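Publications > Working Papers > Handling and Grasping > Full text

Abstract Contents Figures References Cite

4.2 Thin objects: the chopstick task

The bench trials in Section 4.1 used blocks and cups, which all of the finger designs could hold. We wanted a task in which the contact area was small and a slight error in closing angle would matter. Wooden chopsticks were chosen because they are cheap, light and tapered, so the grip changes along the length of the stick.

The trials were run in a home kitchen, with the table as the work surface and the table covering left on. Operators worked with a hand-held gripper in each hand. Each trial asked for one chopstick to be picked up and placed upright in a small holder with a grid of holes. Figure 6 gives the view from one of the two grippers.
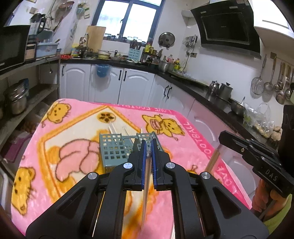 Figure 6. Chopstick held between the ribbed blue pads, with the utensil basket behind the jaws and the second gripper at right.

Two pad types were compared. The Farkard pad is flat and fairly stiff. The Stilar pad is ribbed and softer, and gives a little under load. Crisanto Lagman and Caoimhe Ó Riain acted as operators and swapped pad types after every 8 trials, so that neither pad was tried only by a fresh or a tired hand. In all there were 175 trials. A trial was stopped and marked as failed if the stick had not been placed within 60 seconds.

Most failures with the flat pad came from the stick turning in the jaws. The operator could close on it well enough, but when the tip touched the rim of a hole the stick swung round and had to be put down again. The ribbed pad resisted this better when the stick lay across the ribs. When it lay along them the two pads were hard to tell apart.

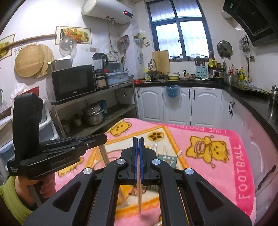

Viewing angle mattered more than we had planned for. With the jaws closed, the fingers hide part of the object, and a thin stick held in line with the lens gives very little to go on. Both operators learned to tilt the wrist before lowering the stick – a habit we did not teach and have not tried to remove from the recordings. The Cozma tracker lost the stick more often than it lost the holder, and we dropped 4 trials for that reason before scoring.

We did not test wet sticks, or sticks made of metal or plastic. The same pads were later fitted to the Skaltholm arm, and those results are given in Section 4.3.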